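Oltano slip lead, 4 ft, got it for transport runs with the rescue. Used it all of October on fosters, big and small. Rope is soft, stop slides easy, no burns on my hands even with a hound who pulls like a truck.

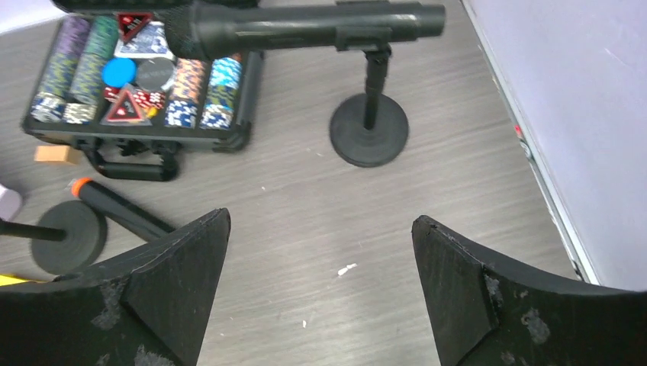
Only gripe, the leather stop gets stiff after rain. Had to work it loose with my thumb evry time. Washed it twice, color's fine. Would buy agian.

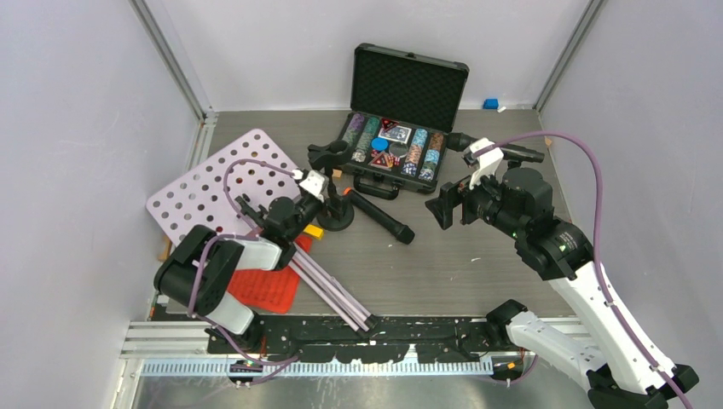
Does it work on a small dog?
Down to a beagle or so, smaller than that and the ring is too heavy.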